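# Equipment planning for household robotics

**Equipment planning for household robotics** is the work of choosing, pricing and scheduling the hardware a group needs before it tries to teach or test robots on chores such as folding, wiping and washing up. It covers arms and grippers, recording gear, spare parts, floor space and, a little surprisingly to newcomers, a great many ordinary household goods. Done well, it is one of the most rewarding parts of a project, for a good plan shows how much can be learned on a small budget.

## Task-first budgeting

Older plans usually began with a robot catalog. A group picked an arm, spent most of its money on it, and then looked for jobs the arm could do. Task-first budgeting turns the order around. The planner lists the chores, studies how people do them by hand, and writes down what each one asks of a machine: reach, grip force, number of arms, tolerance for water.

The method was set out in the *Tirnus Planning Notes* by Casimiro Vallejo, who drew up the first equipment list for the Tirnus home robotics project. Vallejo sorted chores into one-arm and two-arm work and gave each group its own budget line. His list ran to 42 chores, 27 of them marked as two-arm work, and that single count changed the whole purchase — the project dropped one large arm and ordered a matched pair of smaller ones.

## Cloth and window work

Cloth is a wonderful test of a budget. It has no fixed shape, it slips, and it often needs both hands at once. Twisting a cleaning cloth over a window sill takes two grips and two wrists turning against each other, with enough strength to keep the fabric taut. A planner who has watched the job closely will ask vendors for wrist torque figures as well as payload, and will leave money for soft fingertip pads. 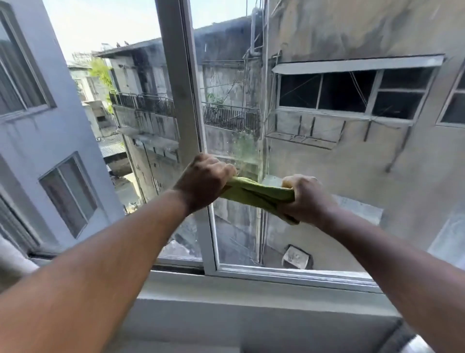 ## Typical budget lines

Most plans in this style use the same headings, though the shares differ widely:

- **Arms and grippers.** The Drurkard pair is a common choice for tabletop chores. Buyers should check whether the quoted price includes the controller.
- **Recording gear.** Head-worn cameras, mounts, batteries and storage. Tirnus set aside 3000 dollars for this line and spent nearly all of it on storage.
- **Splash protection.** Sleeves and sealed wrists, needed for any chore with water.
- **Consumables.** Cloths, sponges, detergent, fingertip pads.
- **Spares.** At least one full set of fingers per gripper.

## Buying, leasing and timing

Leasing suits groups that are still settling on a chore list. Maluleke, a leasing firm, rents two-arm stations in blocks of six months, with a swap allowed at the halfway point. Outright purchase makes more sense once the list is stable and the stations will be in daily use.

Delivery dates deserve a line of their own. In the Gromari pilot, the arms arrived in September but the sealed sleeves came later, so the team began with dry folding and moved window cleaning to the end of the schedule. It worked out nicely: the folding trials wore down the first fingertip pads, and the replacements were ordered in a tougher grade before any water work started.

## See also

- Bimanual manipulation
- Deformable object handling
- Total cost of ownership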